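Two arms, one pencil case
Speaker notes, Wilmer Henao
Anditz workshop open day, Saturday, July 24, 2021

Slide 1: Title

Say who I am. Member at Anditz for four years, day job is fitting commercial fridges. No engineering degree. Built this with Lachlan Imrie and Rizwan Shaikh, mostly on weeknights, in the back half of the shared workshop. We call it Stallix. The name was on the shelf we stored it on and it stuck.

Ask who has used a servo before. If it's most of the room, skip slide 3.

Slide 2: What we wanted

Two arms that can pack a pencil case. One holds the case or steadies it, the other puts things in. Then close the lid.

We picked it because everything needed is cheap and you can drop it. Rizwan wanted to fold T-shirts. We may still do that.

One arm can put a marker in a case if the case doesn't slide. Ours slid. We tried tape, then a rubber mat, then gave in and built the second arm. Mention that the second arm took a third of the time the first one did.

Slide 3: The arms

Both arms are the same design with the mount flipped. Reach is 355 mm from the base joint to the wrist. I wanted longer. Lachlan did the torque sums and showed me what happens at the shoulder when you go longer, so we stayed there.

Links and brackets came from Skinau as offcuts. Motors bought new. Total spend for the pair was 895 dollars, not counting the computer or the things we already had in drawers. Somebody will ask about the computer. It's Lachlan's old one.

Pass the spare finger around now. The ridges on the inner face matter. The first set had flat faces and a round marker would roll out sideways whenever the wrist turned. Ridged ones hold it much better. Glue sticks were never a problem, they're fat enough.

Slide 4: Cabling

Spend some time here, it's where we lost May.

First version had the gripper cable run tight along the arm with zip ties. Looked tidy. Every time the elbow folded it pulled on the plug, and after a few evenings the plug worked loose and the gripper stopped halfway through a close. We changed the motor, then the driver board, then the motor again. It was the plug.

Now there's slack. On the left arm the cable goes up from the base in a big loop and over the wrist. The right one hangs and runs down the side. Different people wired them and both work. If you build one, fold the arm as small as it goes before you cut any cable.

Slide 5: Driving it

Two people can move the arms by hand and record the motion, or one person can drive. Recording by hand is easier to learn. The limit is that you get tired holding your elbows up, and the recordings get sloppy at the end of the night.

Wajid Qureshi wrote the replay program. Play back a recording and it works if the case is where it was. Move the case a thumb's width and it misses. So we put the camera in and Wajid is now working on finding the case first and shifting the motion to suit. That part isn't finished. Say so plainly.

Slide 6: Numbers

We did 100 runs of one task, marker into case, with the marker laid down in the same spot. Roughly three in four went in. Most of the misses were the marker landing across the low ridge inside the case and sitting on it. A few were the fingers closing on nothing.

Closing the lid is worse. I don't have a proper count so don't give one. The lid opens all the way back onto the table and the fingers have to get under the edge. Rizwan is printing a thinner fingertip for this.

Slide 7: The table

Short slide. We needed a surface at least 1000 mm wide and the workshop's benches are scarred and dark. Two light tables pushed together did the job. The camera finds things more easily on a pale top, except the case, which is white. I know. We are trying a coloured one next.

Clamp your tables. If they drift apart every recorded position is wrong and you will blame the software.

Thank Zeeshan Jatoi for the loan of the tables, from his print shop (Jatoi, on the corner past the servo station). He would like them back at some point.

Slide 8: The bench

Leave this one up while I talk through a run. Point to the open case in the middle, the glue stick to the left of it, the marker with the red cap to the right. Grippers facing each other, nothing in them. Marker is the right arm's job, glue stick is the left's. Neither arm reaches across the case. We wrote that in as a rule after they knocked wrists, and it has saved us a lot of repairs.

Mention that we keep the back table for all the other stuff. Mug and water bottle go back there too.

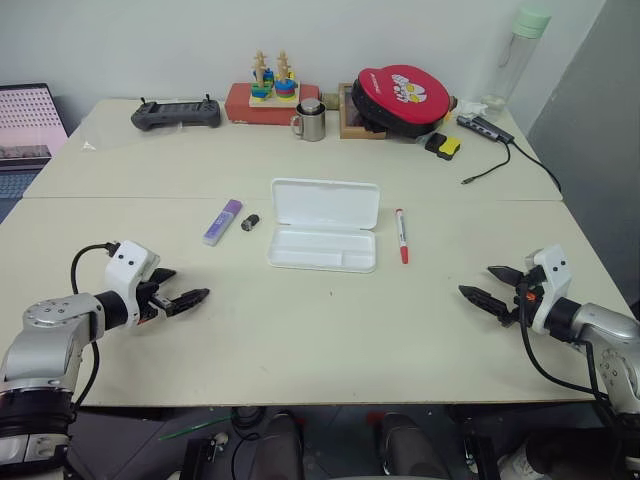
Slide 9: Questions

Likely ones: cost (slide 3), can it fold laundry (no), can kids drive it (yes, with one of us on the power switch).

Build nights are Tuesdays. Parts list is pinned up by the drill press, take a photo of it.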